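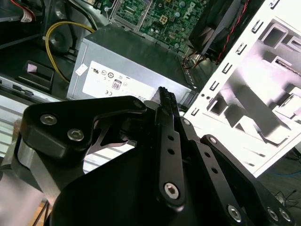 The Dell with its side open. Silver power supply in the middle, green motherboard behind it.

Spring parts clear-out at Hemargate

Hi all, me again! Every March I swear I won't take in another desktop, and every March I end up with a row of them along the wall of the back room at Hemargate. This year it was 19, almost all of them from an office on the floor above that was moving out, and I got to spend two very happy afternoons with the covers off.

A bit more about the one at the top, which ended up being my favorite of the bunch. I do like a case where the power supply has its label facing you as soon as you get in there. It has the little "80" efficiency logo on it, plus the usual crowd of certification marks, and there's a smaller white sticker off toward one side with a corner folded over. I left that sticker alone. Giang Đồng peels them all off and I can't stand it - half the time they're the only clue to where a part came from.

The board has the Dell logo printed in white, so no guessing on the inventory sheet for once. It's packed with capacitors and chips, and I could look at boards like that all evening (I have, ask my family).

For anyone who wants to come by and help with the rest: bring a Phillips screwdriver with a decent handle, and please unplug the machine and hold the power button in for a few seconds before you put your hands inside. Screws go in the Plometti tins, one tin per computer. Last year we tipped everything into one big tub and Thắng Khúc was still matching screws in the summer. Sorry, Thắng!

Working power supplies go on the left shelf, dead ones in the crate by the door, and boards go in the gray bags. If you're after a spare for your own machine, write your name on a bit of tape and stick it on before 4 pm, when I start loading the car.

More pictures soon - the Strazds towers are next, and those have some very odd brackets.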